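Writing the rules for hand-held gripper work

June 26, 2021

Trikdale's internal standard for demonstration recording runs to 76 clauses. The engineer who maintains it at the Londcombe site would cut a third of them if the choice were hers alone. "A rule that is not checked should be removed," she said. "It gives people a false idea of what is under control."

The standard covers sessions in which a person works with a gripper in each hand and the recorded motion is later used to train a robot arm. The first version was adopted in November and dealt mainly with file naming. The current one starts with the work surface.

It asks for a plain, matte, light-colored surface with nothing on it except the objects listed for the task. Shadows are allowed. An earlier draft tried to limit them, and the clause was dropped after the first review. "You have hands and tools moving under a ceiling light, so you have shadows," she said. "A robot will meet the same conditions. We only ask that the lights stay where they are for the length of a session."
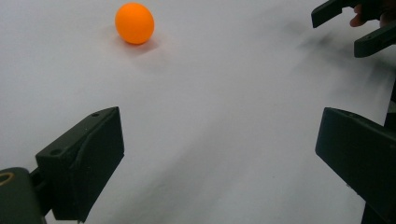 Jaw position was harder to settle. The Londcombe rule is that both grippers begin and end each episode open and clear of every object. Operators had argued for a closed start, which is easier on the fingers over a long shift. The open start was kept because it gives the software an unambiguous reference for jaw width.

Speed has no numerical limit. The text says that motion should be "steady enough to follow by eye," a phrase she dislikes and has not managed to replace. A session is capped at 108 episodes, with a break required before the next one.

Markers, cables and the floor

Where grippers carry marker plates, these are inspected before every session. A scratched plate is replaced, never cleaned with solvent. Calibration is repeated after 200 episodes or after any drop, whichever comes first. "People do not like to report a drop," she said. "We took the name field off the form and the reports went up."

Cable rules take up a full page. A cable must leave the gripper with enough slack for the wrist to turn, and it must not cross the area where objects are placed. Wrist straps are required on both sides. Sleeves should be plain and dark – a point borrowed from the Achari guidelines, which the site used before it had its own.

Tape marks on the floor fix the position of the table and may be moved only by the person who signs the layout sheet.
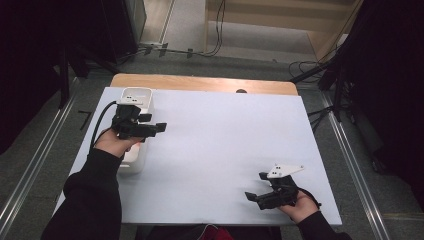

What gets rejected

Review is done in Kesar, the site's logging tool. In the last full audit, 640 episodes were checked by two readers working separately. Most disagreements concerned the end of an episode: one reader accepted it when the object was released, the other when the gripper had backed away. The standard now uses the second definition.

Failed attempts are kept and labeled. She considers this the most useful clause in the document and the one most often ignored by new operators, who tend to delete a miss and start over. "A miss with a correct label is good data," she said. "A missing file is a gap in the log that someone has to explain."

The next revision will deal with left-handed operators, whose recordings are currently accepted under a waiver.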